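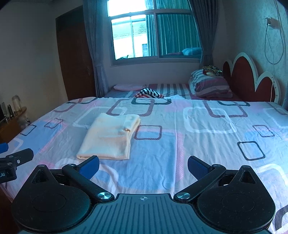
Carkau Youth Match Goal

Sold as a pair with nets, clips and rear ground bar
Item number CK-721
Maker: Pirnbridge
Price: $2,783 per pair, nets included
Ships from the Puradari warehouse by freight truck

The Carkau is a full-time match goal for youth soccer fields. It stands 7 feet high and 21 feet wide on the inside, the usual size for 9v9 play. It can stay out on the field all season or be wheeled off after each game with the optional wheel kit. Most of our orders are from clubs replacing older welded steel goals that have gotten too heavy or too rusty to move.

Each goal weighs 111 pounds without anchors. Four adults can carry it a short way. We don't recommend carrying it with fewer, and it should never be dragged by the crossbar.

Frame

The posts and crossbar are round aluminum tube with a white powder coat finish. The crossbar comes in two sections that join over an internal sleeve and lock with four bolts. The corner joints are welded at the factory to short stubs, so the corners stay square and all you do on site is slide the long pieces in and tighten them.

The backstays and the ground bar are a smaller tube in plain aluminum. They aren't painted. Earlier versions had painted backstays, and the paint chipped wherever the mower went by, so Pirnbridge dropped it. If you are matching goals bought before the change, call us and we will see whether painted stays can still be ordered. They add to the lead time.

Depth is 2 feet at the top and 6 feet at the ground.

Nets

The net supplied is the Urbonaitė knotless net in white, with a 4-inch square mesh. It is cut for this frame and has a sewn edge rope along the front. Black, royal blue and orange are available at the same price, but those colors are made to order.

Net clips are plastic and slide into a channel on the back of the posts and crossbar. They turn to lock. You can put them in by hand without a tool, although in cold weather the plastic is stiff and a pair of pliers helps. A bag of spare clips comes with every pair. Please don't use wire or steel hooks in the channel.

Nets that stay out all year in full sun usually need replacing well before the frame does. We stock the white net year-round.

Anchors

Anchors are sold separately because the right kind depends on your field. No goal should be used, or left standing, without them. That applies to practice too, and to goals parked at the side of the field.

For natural grass, order the auger anchors. Each goal takes four: two on the ground bar and one on each side bar. They screw in with a steel rod through the eye. In sandy soil use the long version.

For turf, order the weight bags or the rolling counterweight. Don't put augers through artificial turf, even along the seams. The weight bags are shipped empty and filled with dry sand to the line marked inside. The counterweight bolts to the ground bar in place of the center section, and it raises the total weight enough that the goal can only be moved on wheels.

If your goals will be used on both surfaces, we can supply both sets. The brackets are the same.

Wheel kit

The wheel kit fits one goal and has four pneumatic wheels on lever arms. Push the lever down and the wheel takes the load, lift it and the goal sits flat on the grass. The levers have a lock pin. With the kit on, two adults can move a goal across level ground. Slopes need more people – have at least four on hand and take the goal down sideways.

Flat-free wheels can be swapped in for an extra charge. They roll a bit harder on soft ground.

Assembly

Allow an afternoon for the first goal. The second goes faster. You will need two adjustable wrenches, a rubber mallet, a tape measure and a stepladder. Nothing is drilled on site.

Lay the posts and crossbar face down on grass or on the shipping cardboard, never on pavement. Join the crossbar first and leave its bolts finger tight. Add the posts, then measure corner to corner both ways. When the two measurements match, tighten the crossbar bolts and then the post bolts. Fit the side bars, ground bar and backstays while the frame is still on the ground. Stand it up with at least four people, one at each post and two behind, and put the anchors in before anybody starts on the net.

Hang the net from the center of the crossbar outward. It should have a little slack at the back. A net pulled tight sends the ball straight back out, and it wears through sooner at the clips.

Check the bolts again after the first couple of weeks of play. They settle a little and normally want a quarter turn.

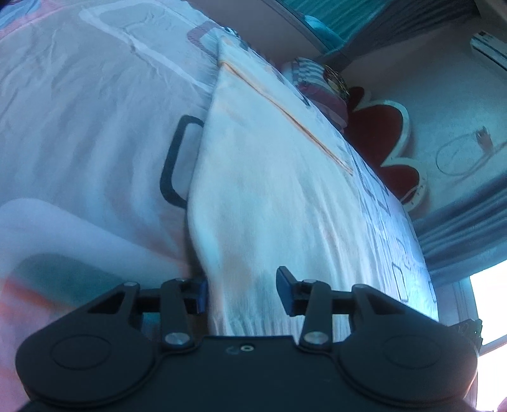 One buyer wrote to say that the crossbar had sagged slightly in the middle after kids had been hanging from it all spring, and asked if the warranty would pay for a new one. It doesn't cover hanging or climbing. In that case we sold the club a single replacement crossbar section and a new sleeve, which fixed it. Both parts are kept in stock and are listed below. The same buyer said the rest of the frame had held up fine and that the wheel levers were easier to use than the ones on their old goals.

Signs that read "No climbing or hanging" come with each goal, one for each post. Put them on at eye level for the players. Replacement signs are free if you ask for them with an order.

Care

Rinse the frame with a hose when it gets muddy. Lime from line marking should be washed off the ground bar and post feet, as it dulls the finish if it sits. Small chips in the powder coat can be touched up with white outdoor paint. Aluminum won't rust under the chip, though the bolts are another matter, and any that show rust should be replaced.

Take nets down for the winter if you can. Let them dry before bagging them, and keep them somewhere mice can't get in. Frames can be stored standing if they are anchored, or laid face down. Two goals can be chained face to face, still anchored, at the edge of the field.

Replacement parts

Crossbar section, left or right
Crossbar sleeve with bolts
Post, single
Corner joint, left or right
Ground bar, center section
Backstay, single
Urbonaitė net, white, single
Net clips, bag
Auger anchor, standard or long
Weight bag, empty
Wheel and lever arm, single
Bolt set for one goal

When you order parts, give us the number stamped on the inside of the left post near the foot. It tells us which sleeve fits.

Shipping and delivery

Goals in white with white nets normally leave the warehouse within a week. Orders with colored nets take longer, and the wait is longest in August and September when the fall season starts. If you need goals for a particular opening game, put the date in the notes box at checkout and we will tell you whether it can be done.

The pair arrives in three long cartons strapped to one skid. The driver brings it to the back of the truck and no farther. Lift-gate service can be added. Please open the cartons and look at the tubes before signing, and write any dents on the delivery slip. We can file a freight claim much more easily with that note.

Returns and warranty

Unused goals in their original cartons can be returned within 30 days of delivery. The buyer pays return freight. Made-to-order nets can't be returned unless they are faulty.

The frame carries a five-year warranty against weld and material defects. Nets, clips and wheels are covered for one year. Damage from wind is not covered if the goal wasn't anchored, and neither is damage from mowers or vehicles.

Also in this range

Carkau 4 x 6 small-sided goal, folding
Carkau full-size match goal, 8 x 24
Goal cart for storing folded small-sided goals
Corner flag set, spring base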